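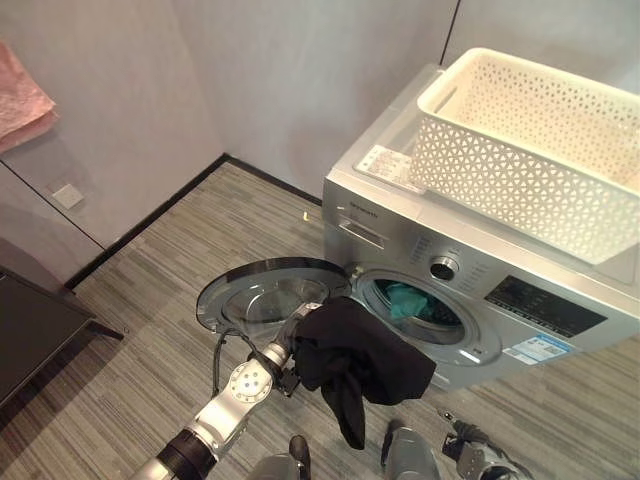

Re: [sarnix-users] Washer loading, results with 200 demonstrations

> We trained on 200 demonstrations and the policy still lets go of
> the garment before it is past the door opening. Would more data
> help, or is it the release signal?

In our tests at Bronisari it was mainly the release signal. We trained 2 policies, one on 300 demonstrations and one on 600, with the same cameras and action space. Early releases were nearly as common in both. Labelling the release as a separate event, and weighting it in the loss, did far more than doubling the data.

Dark cloth remains the weak case. The wrist view tells the policy little about where the hem hangs.

Config files are in the Pilleo branch, under washer/august.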